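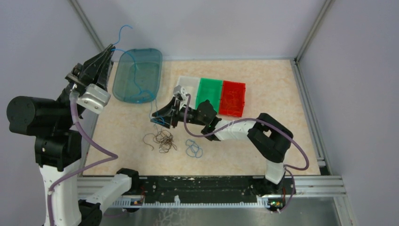 **Picard cell - sorting policy, claimed gain from the extra demos**
Status: reopened (Shona Tamihana)

Tomos closed this in February on the strength of the 1000-demo run beating the 800-demo run. I'm not convinced. The two were scored by different people, and a strand left hanging from a gripper counted as "placed" in one sheet and "dropped" in the other.

**What I did**

- Rescored both sets from video with one rule: the strand must be let go and lying in the correct container.
- Ran 3 seeds per checkpoint. The original result used one.
- Started each run with brown and blue piles on the mat, placed by hand.

**What I got**

The gap between checkpoints is smaller than the gap between seeds. Blue is where it falls over - both arms go for the same tangle and the left one lifts before the right has let go.

**Iolo Hopkin:** Could be calibration on the right wrist camera?

**Shona:** Could be. I redid it twice and saw no change, so I wouldn't bet on it.

**Next**

Enikő to score 2 of the seeds blind. Please don't quote the old figure in the Darnness write-up until she's finished. Ticket stays open.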